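Workshop > Notebook > Dough and Ovens

Filed under: bench notes, enriched doughs, things to try again

December 3, 2023

Right, writing this up before I forget which batch was which, because last time I left it a week and ended up with three lines of notes and a butter stain. Same kitchen, same oven (the old Homent, bottom shelf), same bag of flour as the November lot.

What I wanted to sort out was the proof. Everything we've shaped lately has come out puffy and vague. Maeve's knots looked like fists. The string-tied pumpkins were the worst of it, since the whole point is that you can see the segments, and ours had gone so round by the end of the bake that Dénes asked if they were tomatoes. Cheers, Dénes.

So, the dough. 700 g strong white, 200 g of the roasted pumpkin puree, milk to bring it together, two eggs, sugar, salt, and butter going in last in small lumps. I kept the yeast the same as before so I'd only be fiddling with one thing. The puree was the drained stuff Ratih hung in muslin overnight, and oh, the difference! The first lot went in straight from the tin and it was like kneading porridge. This one came off the hook in the mixer cleanly and had a proper colour to it, even before the egg.

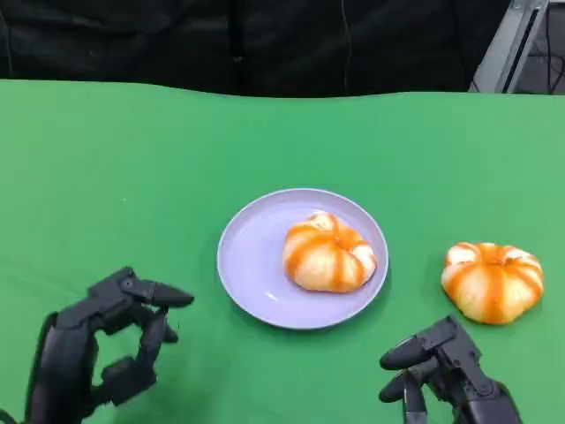 Bulk rise was on the bench with a tea towel over the tub. I usually go by eye, but Kristóf has been on at me to use the marked tub with the rubber band round it, and fine, he's right, it's easier. I stopped it a bit short of double. The old me would have wandered off and let it go to the lid.

Divided at 55 g for the minis and weighed every piece, which is dull but it does mean they all come out of the oven together. Rounded them, rested them under the towel, rounded them again. That second rounding is new. Refugio does it with his conchas and I've been meaning to pinch the idea since March. The skin is so much tighter, and the string has something to press against and doesn't just sink in like wire through cheese.

About the string: oil it. Oil it more than you think. I ran mine through a saucer of sunflower oil and it still grabbed on two of them when I went to peel it off. Also tie it LOOSE. It should be only just touching the dough when it goes on the tray, as the dough does the rest of the work. I tied the first few snug out of habit and they split along the grooves in the oven. Tasted lovely, looked like they'd been in a fight.

Second proof was where I split the batch:

Tray A, the full time, what we've always done. Soft, wobbly, very pretty going in. Segments mostly gone by the time they'd coloured.

Tray B, pulled early, when a poke still sprang back most of the way. Looked mean and underdone going in and I nearly lost my nerve. Segments held beautifully! Crumb a touch tighter, though I don't think anyone eating one with a cup of tea is going to complain.

Tray C, shaped and then straight in the fridge while the other two baked. In between the two for shape, and a nicer flavour than either, a bit more savoury. Want to try this one overnight. 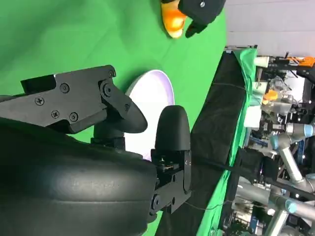
The oven is still running hot at the back left. I turned the trays halfway and it wasn't enough, so next time I'll turn them earlier, or drop the temperature and give them longer. Kristóf reckons the door seal has had it. The spare seal that came from Solta is for the other model, so it's sitting on top of the cupboard being no use to anybody.

Egg wash: whole egg with a splash of milk, one coat before the proof and one after. Don't let it pool in the grooves or it goes to omelette. Maeve likes yolk and cream for the deeper colour, but on a pumpkin dough I found it went past orange and into brown before the middles were done.

Other bits while I'm here:

The Cenora scales are drifting again. I put the same tub on twice and got 474 g and then something else entirely. New batteries before anyone weighs salt on them, please.

We're nearly out of baking paper.

Whoever put the good bench scraper in the drawer with the whisks, I found it, it lives on the hook.

For next time: Tray B proof with the overnight fridge rest, oiled string, loose ties, and a half quantity of sugar in one tray to see if it colours more slowly. Ratih wants to try black sesame in the middle as well, so I'll keep a few plain ones back for her to fill. Puree needs to go up in the muslin the night before. Writing that on my hand.

Contact the workshop | © Dudás Bakehouse Workshop | Back to top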